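Desk Organisation in a Shared Student Study Room
Project report, second year, Interior and Product Studies
Group members: Haris Jatoi, Macario Figueroa, Andor Szalai
Supervisor: Shota Noguchi
Submitted: 26 February 2019

1. Introduction

Our group has studied how small items are kept on a shared table. In our department the tables of the study room are used by many students, and each student leaves something behind: pens, paper clips, folded notes, chargers. In November we asked 44 students what disturbs them most when they sit down to work. The most frequent answer was that they must first move the things of another person.

We decided to look at one table and one kind of container, and not at the whole room. This made the project smaller than our first proposal, but our supervisor agreed that it was better to do less and to do it with care.

2. The table and the container

The table has a light surface with a visible wood grain. We chose it among the tables of the room for its pale colour, which we expected to make forgotten objects easy to notice. The container is transparent and has ribbed walls. We compared it with a closed cardboard box from the department store room, and the students who tried both preferred the transparent one. They wrote that they could recognise their own papers without opening anything.

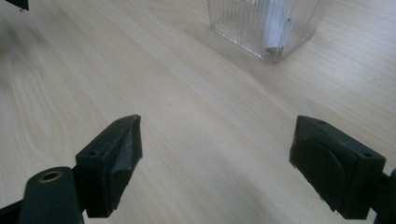

The position of the container was a question of long discussion in our group. Macario wanted it in the middle of the table, so that every person can reach it. Andor wanted it close to the edge, because the middle is needed for large drawings. We tried each position for 13 days. With the container in the middle, it was used more, but it was also moved more, and in the evening we found it in a different place almost every time. Near the edge it stayed where we had put it.

The ribs have one disadvantage. Handwriting behind them is difficult to read, so a label inside the container does not help much. We recommend a label on the lid or on the table.

3. The rule of the empty surface

The second part of the project was a simple rule. At the end of the day the table must be clear, and everything which has no owner present goes into the container. We wrote this rule on a card and explained it to the students who use the room regularly. Some of them found it too strict. Yoshinori Ogura, who builds paper models, told us that he cannot put away a model while the glue is drying, and we accepted this as an exception.
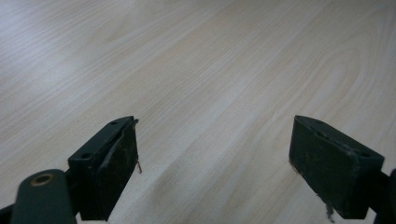
Figure 2. The wood-grain table surface with nothing placed on it.

A pale surface also shows reflections from the light, and two students complained that this is tiring for the eyes. We had not thought of it when we chose the table. A desk mat could be a solution, but then the mat is one more thing which must be put away, and we did not have time to test it.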